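Bag packing was the task we picked for our second term at Turkell, and by April we were completely hooked! Alcides Caldeira wrote the gripper code, and I looked after the wrist camera and the practice runs (all 41 of them).

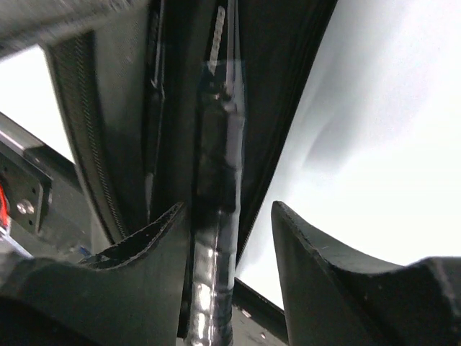
Fig. 2: Wrist camera view, with a plastic-wrapped item between the fingers and the black bag behind it.

Shiny wrapping was the hardest bit. Bright spots on the film kept fooling our edge finder, so we trained it again with 3000 new pictures and it got so much better.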